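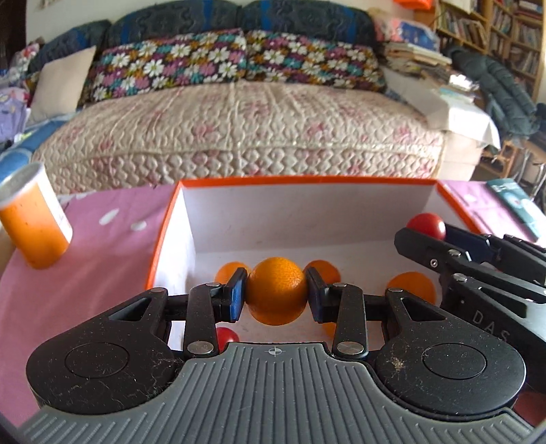

Fragrance Labelling Should Serve the Person Holding the Jar

Thursday, March 7, 2024

The word "parfum" at the end of an ingredient list may stand for a single aromatic compound or for a blend of many. A shopper with sensitive skin has no means of telling which. It is the view of this publication that cosmetics sold for use on the face should carry a fuller account of their scent ingredients, on the package itself, in letters that an adult can read without a magnifying glass.

The usual objection is commercial. A fragrance is costly to develop, and a house that prints its formula invites imitation. We accept that the concern is real. A list of components without their proportions, however, gives a competitor very little, and a laboratory with the right equipment can already learn most of what such a list would reveal. The customer has no laboratory.

Follemport, whose day creams are sold in most of the pharmacies we visited in September, prints its scent components on a folded leaflet inside the carton. The leaflet is complete and clearly set out. It is also sealed until the product has been paid for, and many stores will not accept the return of an opened cream. Pristier places the same information on its website, under a product code of nine characters that appears only on the base of the jar. Neither firm can fairly be accused of hiding anything, yet both have put the burden on the buyer. 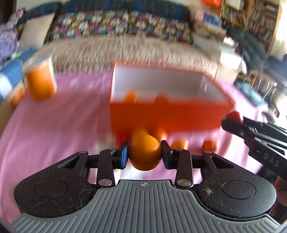
Mandarin orange. Citrus notes remain a common choice for creams and cleansers.

Natural ingredients deserve particular attention. The belief that a plant oil must be gentler than a manufactured scent is widespread, and advertising has done much to encourage it. Citrus peel oils contain limonene, which can form irritating compounds as it ages in contact with air. A balm coloured and scented entirely from plants may trouble one person and suit the next perfectly well. The label should allow each of them to judge.

We invited readers to tell us how they choose a face product, and 361 replied. Of these, 154 said they had stopped using an item after a reaction and had never learned which ingredient was responsible. A self-selected group of this kind proves nothing about the public at large. It does suggest that the present arrangement leaves a good many careful buyers guessing, and several described giving away whole shelves of products in the hope of removing the right one.

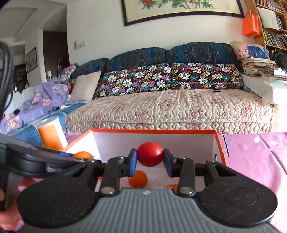

Small makers will ask who is to pay. Orville, a soap and lotion firm that produces batches of 300 units, told us that new labels would be a serious expense if they were required all at once. A reasonable transition period would answer this, with existing stock allowed to sell through. Bošković has already moved to a peel-back label on its hand creams, with the full list underneath, and the jars are no larger than they were.

Regulators should set a minimum type size, require that scent components be visible before purchase, and treat plant extracts in the same manner as any other source of fragrance. A code or web link may supplement the printed list but should not replace it. Retailers, for their part, could keep an opened leaflet at the counter for every product that contains one, and could begin doing so well before any rule obliges them to.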